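Mon 12 September

# Vellstead house: tables and work surfaces

Gallery page, ground floor. Compiled by Lâm Quách.

This page covers the work surfaces on the ground floor of the Vellstead house, after the refinishing that started in April. It belongs with the floor and door pages and uses the same numbering. Item 100 is the first surface on the list and item 149 is the last. Numbers without an entry are surfaces that were left alone.

Finish codes are written on the underside of each top in pencil. If a code on this page differs from the one under the table, use the one under the table and send a correction.

## Item 100, long table, back room

The top was sanded by hand with the grain, starting at 120 grit and ending at 220. No stain was used. The finish is Pestudach oil, code 927, in 3 thin coats with a light rub between coats. Each coat was left overnight before the next one went on.

The figure in this wood is strong, with long wavy rings that run lengthwise in lighter and darker brown. Oil deepens the contrast between the rings. A test patch with water-based varnish was done on the underside first and came out flatter and grayer, so varnish was dropped for this item and for the two smaller tables in the same room.
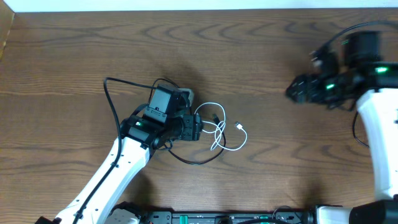

Sheen was the main point of discussion. The owners asked for a surface that would not glare under a ceiling light, and the Lục wax sample they brought was too glossy after buffing. Oil alone gives a low sheen at most angles. It also allows spot repair: sand the mark lightly, wipe off the dust, apply oil with a cloth, wait fifteen minutes, wipe dry. Varnish would need the whole top redone.

Care for item 100:

- Dust with a dry cotton cloth.
- Clean with a damp cloth and a drop of plain dish soap. Dry at once.
- No spray polish. Silicone gets into the grain and stops later coats of oil from bonding.
- Put a mat under hot pans and under anything with rubber feet. Some rubber leaves a dark ring that has to be sanded out.
- Re-oil once a year, or sooner where water no longer beads.

Oily cloths are laid flat outdoors to dry before they go in the trash. They can heat up and catch fire if they are balled up.

## Item 112, side table, back room

Same oil, same code, two coats. The top had a shallow dent near one corner, raised with a damp cloth and an iron on medium heat before sanding. The dent came up most of the way. The remainder can be felt with a fingertip and was left.

The legs were not refinished. Their old shellac is sound, and matching it to the top would have meant stripping all four.

## Item 118, small table, back room

Two coats of oil. One end board had pulled away from its neighbor. The joint was cleaned out, glued with ordinary yellow wood glue and clamped for a day. Clamp pads were cut from scrap pine.

## Item 131, kitchen counter, left of sink

Oil was ruled out here on account of standing water. The Wumton hard finish was brushed on, with extra attention to the cut edge around the sink. It took longer to cure than the can says, and the counter was kept out of use for a full week.

The edge should be checked every spring. If the finish lifts, scrape back to sound material, sand the area and brush on a new coat. Sealing over a lifted edge traps moisture.

## Item 149, hall shelf

Sanded and waxed with what was left of the Lục sample. Gloss is acceptable in the hall, where there is little direct light. The brackets were removed for the work and put back in their original holes.

## Notes on the records

Grit numbers are the ones printed on the paper. Drying times are for the house in mild weather with the windows open. In cold weather, allow double for oil and do not start the Wumton finish at all.

The leftover oil is in the cellar, on the upper shelf, in its original can. The lid is marked 927. Stir before use and do not shake.

Corrections go to Lâm Quách, with the item number in the subject line.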